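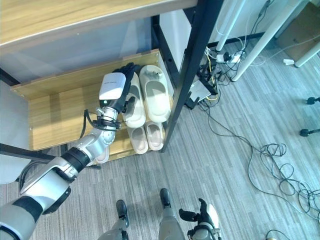 Joanne Birkett wrote:
I'm going to be the grump here and say no, I don't think a guest should have to take their shoes off. I'm 61, I have a bad hip, and getting down to my laces in somebody's front hall while four people stand behind me with casseroles is not my idea of a welcome.

Posted by mudroom_marcy
December 15, 2025
Filed under: House & Home > Manners, Guests & Family

Joanne, I hear you on the hip, I really do! But you're answering a different question than the one I asked (maybe my fault, I ramble). I didn't ask whether we should force anybody. I asked how you ASK. We moved to Pernden in June and the house has pale carpet all through the downstairs, which I did not pick, and it already has a gray path worn from the door to the kitchen. Now we've got my husband's whole side coming for the holidays and they are a shoes-on family. Boots-on, even.

So far my method is I stand there in my socks looking hopeful. It's not working.

anselmo.b wrote:
Anselmo Barrios here, long time lurker. I grew up in a house where you would no sooner wear shoes inside than climb in bed with them. My mother kept slippers by the door for everybody, and I mean everybody, the man who read the meter had a pair. She never asked. She just handed them to you and kept talking, and before you knew it you were in slippers eating soup.

So my advice is slippers, in sizes, right where people come in, and don't make a speech about it.

pudgeandco wrote:
Sorry but communal slippers are gross. I'm not putting my feet where your meter man's feet have been.

anselmo.b wrote:
They get washed! You wash them! Do you bring your own fork to dinner too?

pudgeandco wrote:
A fork goes in the dishwasher. Have you ever seen the inside of a slipper after a teenager has had it for a weekend? I raised three boys. I have seen things.

For what it's worth we are shoes-off at my house, but I tell people when I invite them. "We're a socks house, bring your cozy ones." Takes five seconds in a text and then nobody gets caught with a hole in the toe. That part matters more than people think. My sister-in-law once spent all of Christmas Eve with one foot tucked under her.

Joanne Birkett wrote:
Now that I can live with. If I know ahead of time I'll wear my slip-ons and bring a pair of clean indoor shoes in a bag. It's the ambush at the door I object to. Also marcy, put a CHAIR there. You'd be amazed how many shoes-off people expect you to balance on one leg like a heron. A chair with arms, not one of those little padded cubes.

mudroom_marcy wrote:
Ooh, I do have a little padded cube. Okay. Chair is going in tonight, I'll steal the one from the desk.

Pudge, I like the text idea, but my mother-in-law doesn't text, she calls, and I know I'll chicken out on the phone. Maybe I can get my husband to do it? They're his people.

tall_drink_of_walter wrote:
Make him do it. That's the whole answer.

Also you people are all too fussy about carpet. It's a floor. We hosted 7 adults and a wet Labrador last Thanksgiving and I rented a machine the day after and it came up fine. I'd rather clean a rug than have my uncle mad at me till Easter.

mudroom_marcy wrote:
Walter, with love, your carpet is brown. You posted pictures in the paneling thread.

tall_drink_of_walter wrote:
It is a warm taupe.

anselmo.b wrote:
Going back to the slippers for a second because I feel I was treated unfairly. If you don't like the sharing part, buy the plain washable kind and let folks take them home. I did that one year when my daughter had her engagement dinner and people were tickled. My brother-in-law still wears his to get the mail. Get more larges than you'd expect, men will not squeeze into a medium, they'd sooner go barefoot, and then you've got a whole other thread on your hands.

pudgeandco wrote:
Take-home slippers I will allow.

Joanne Birkett wrote:
With a rubber sole, please. I went down Ortuño's back steps in a pair of fuzzy ones once and that is how I got the hip.

mudroom_marcy wrote:
Okay, so: husband calls his mother, real chair by the door, rubber-soled slippers, lots of larges. And if his dad walks in with his boots on anyway I'm going to hand him a plate and let it go. Does anybody know if the washable ones shrink in the dryer?

anselmo.b wrote:
Mine did a little. Hang them up.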